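# The table should be empty before you put something on it

In the house where I grew up, nothing was ever put away. It was moved. My mother moved the letters from the table to the chair, and when somebody needed the chair, the letters moved to the top of the refrigerator. We were five people and we all did this, every day, and we believed that we were tidying.

I think now that most people who say they hate tidying have never really done it. They have only done the moving. I was one of them until my late thirties, so I write this without any feeling of being better.

What changed my opinion was a very small apartment on Gbeho Street. The kitchen had 2 shelves and one table, and the table had to serve for cooking, eating and my work. For the first month I cooked between piles. I cut onions on a board which was half over the edge. Then one evening in October I took everything off the table and put it on the floor, and I looked at the table for a while. It was a good table. I had not seen it since I moved in.

After this I made one rule, and it is the only rule I want to defend here. A thing may come to the table only when it is going to a place. The place can be a shelf, a hook, a drawer or a basket. If I cannot say the place aloud, the thing does not come to the table yet.

My friend Kofi Laryea thinks this is too strict. He says a home should look like people live in it, and that a bare table makes him feel he is in a dentist's waiting room. I understand him. His kitchen is full and cheerful, and he cooks much better than me. But I have also watched him look for his measuring cup for 15 minutes while the rice was boiling over, and I do not believe that this was a cheerful time for him.

The basket is the part of my method which people question most. They say that a basket is only a pile with walls. For a closed box I would agree. I had such boxes, with lids, and I put labels on them, and inside was the same disorder as before, only dark. An open wire basket is different, for the simple reason that you see through it. You know what is on the bottom without taking out what is on the top. When there is too much in it, it looks bad from every side, and this is useful, as I am a person who needs to be a little ashamed before I act.

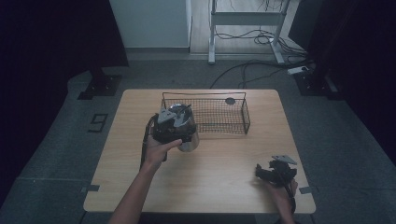

*A steel container lifted above a nearly bare table, and a wire basket.*

I also have an opinion about which things deserve to go first. Most advice tells you to begin with the small things, because they give you quick success. I would begin with the biggest and most awkward one. In a kitchen this is usually some tall metal vessel which fits nowhere and falls over when you touch it. If you leave it for the end, there is no room for it, and it goes back to the table, and by the next morning it has company. Put it in its place while all the space is still free. The spoons will find room later.

Handles matter too, more than I expected. A basket with a handle on each short end can be carried with both hands and put on a high shelf without turning it. I bought one without handles first, and I stopped using it before the winter was finished. It now holds potatoes, and it holds them well.

Of course there is an argument against all this, and I want to be fair to it. Tidying takes time from other things. Mine takes roughly 90 seconds after each meal, and on bad days I resent even this. People with small children or with two jobs have every right to laugh at my rule. When my sister comes with her sons, the rule is suspended from the first minute – I am not a monster – and the table carries dinosaurs until they leave.

But when they have left, I start again with the table. I pick up the first dinosaur and I say aloud where it is going, even if the answer is only "in an envelope, to my sister."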